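1/ A Dostberg diz que a célula de desmontagem se prepara num turno. Vou no segundo dia e ainda estou a afinar a altura de aproximação da garra. Promessas de catálogo.

2/ Baixei a velocidade para 8 por cento até confiar nos pontos gravados. O Remigiusz acha exagero. Não é ele que paga a garra.

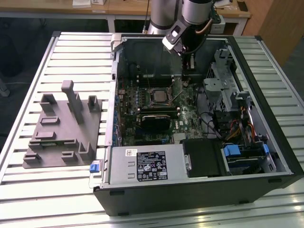 Torre Dell deitada na bancada, garra por cima da placa-mãe.

3/ A placa cinzenta à esquerda, com os suportes impressos em 3D, também me deixa dúvidas – quero ver as folgas daqui a 300 ciclos.

4/ O manual manda rever o zero a cada 24 horas. Vou rever a cada arranque e depois falamos.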